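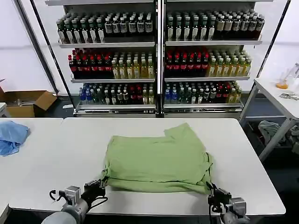
6/5/18

Up at 5. Couldn't sleep, head full of the move. Clistwood place is ours from the 16th if the bank does its bit – still waiting on one last form. They want the pay stubs again. I sent the pay stubs. Twice.

Moving quote from Zeman came in: $2,515. Nearly dropped the phone. That's without packing, and the piano is extra. The other outfit, Genent, was cheaper but can't do it until the end of the month, and we have to be out by then. So Zeman it is. They want $1,000 down and I paid it at lunch before I could think too hard. That leaves the other $1,000 in the house jar for paint and the first big grocery run, and nothing for a couch. Fine. We'll sit on boxes.

Got through the hall closet before work. Found the good scissors, three umbrellas, a waffle iron I swore we gave away. Two bags for donation. Kept the waffle iron.

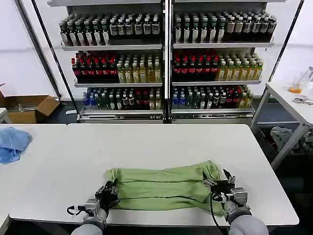
Work was long. Meeting ran over, then another one about the first one. Ate crackers at my desk. Called the gas company from the stairwell, on hold the whole break, got cut off. Try agian tomorrow, early.

Drove over to Gesen after to look at the used washer. Guy had it plugged in and running when I got there, sounded okay, bit of a rattle on the spin. He'd take less if I haul it myself. Haul it in what? Said I'd let him know. Need to measure the laundry nook first anyway – I wrote the numbers on the back of an envelope and the envelope is now in a box. Somewhere.

Rain on the way home, wipers streaking. Add wipers to list.

Dinner was eggs. Then kitchen cabinets, top shelves only. Wrapped the glasses in T-shirts and dish towels to save on paper. Works well but now I've got nothing clean to wear that isn't around a wine glass. Left out the green one and the gray one for the week, everything else goes.

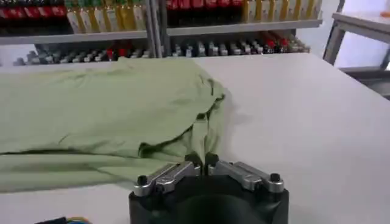
Green shirt, still to fold.

Back hurts. Tape gun is jammed, used scissors and my teeth. Must remeber to change the address with the dentist, the library, the car insurance. And cancel the paper. And ask about the mailbox key, they only gave us one.

Bookshelves tomorrow if I'm home by six. Bed now.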